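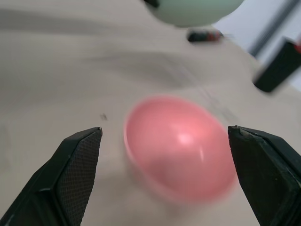 Jalby open lab afternoon, notes typed up on the train

Got there at 1:30, doors were supposed to open at 1. Did not matter, the line was still out past the bike racks. Sign in, sticker, lanyard, no bag check. Coffee was free and bad. 226 people signed in by the time I did, according to the sheet at the desk, which is a lot for a building with one working elevator.

Went mainly for the teaching floor. Jalby has been running demos of robots that learn from people showing them the task, and in May they let outsiders come up and try it. Skipped the welcome talk, skipped the poster hall (sorry poster people), straight up to the third floor.

Four stations up there. Two by hand, two remote. I did one of each and watched the rest.

Station one, by hand. You grab the arm just above the wrist, squeeze a button, and the whole thing goes soft so you can push it where you want. Heavier than I expected at the elbow, very light at the wrist. Task was bowls. Pick up a bowl, put it in another bowl. Sounds like nothing. Took me three tries to get the fingers down on either side without bumping the rim. The woman running it kept saying slower, slower, and she was right. If you jerk the arm, the wrist camera gives you a smear and that demonstration is not much use to anyone. Mine was kept for the pile anyway, I think out of politeness.

They had the wrist view up on a monitor next to the table and I found it way more useful than looking at the arm itself. From the side you think you are lined up. From the wrist you see you are a finger width off. Most people in line ignored the monitor completly and stared at the gripper. Watch the monitor.

Other thing about bowls. Two ways to grab one, it seems. Open wide and squeeze the outside, or put one finger inside and one out and pinch the rim. Staff said pick one and stick with it for the whole session. Mixing them makes a mess of the training, the arm ends up going halfway between the two and grabs air. Asked if that happens a lot. Got a laugh.

Station two, remote. This was the Rulex rig, a small leader arm you hold on the desk and a bigger one across the table that copies you. Nice and quick, hardly any delay that I could feel. Hard part is there's no feel at all in your hand. You close on a cup and have no idea if you are touching it or crushing it. Paper cups, luckily. Bin full of flat ones under the table. I added to it.

Kid ahead of me, maybe ten, was better than every adult in the room. Stacked her cups first go and asked what else there was. There was nothing else. They gave her a second set of cups.

Station three was by hand again, folding a cloth. Watched only. Long line and the cloth kept getting dropped. Station four, remote over a network link to the Plonska site, was down when I got there and came back up at 3 for a bit, then down again. Saw one good grab in between. People clapped.

Numbers, for whoever asked me to write these down. They have 634 demonstrations of the bowl task so far, and 9 people recorded most of those. Staff said the visitor ones get looked through before anything is used, and a lot get tossed. Reasons on the whiteboard: too fast, stopped halfway, hand in view, bowl moved by accident. Somebody had added "sneezed" at the bottom.

Then they ran the trained version. No hands on it. Arm went out, hung over the table for a second like it was thinking, went down and took the bowl. Second run it missed by a little, backed up, got it. Third run knocked the bowl sideways and just kept going with empty fingers to the drop spot and opened up, very proud of itself. The crowd liked that one best. I asked about the backing up, whether someone taught it that. Yes, they record fumbles and recoveries on purpose now. In the early batches every demo was clean and the arm had no clue what to do after a miss.

Ngau had a table downstairs with finger pads, different rubber patterns you could press your thumb on. Picked up a sample of the crosshatch and the plain one. Staffer there said pads wear fast at the tips and people forget to swap them. Worth knowing if we ever buy anything.

Bad stuff. No chairs on three. Sound from the hall bleeds in so you can't hear half the explanations. Stations not labeled, I only know the numbers because I asked. Handout ran out before 2.

If you go: go early, do the by-hand station first, then remote. Remote makes more sense once you have felt how the arm wants to move. Wear sleeves that don't flap. Sandwich place on the corner closes at 4, I got there at ten past.

Will put the handout up if someone scans me one.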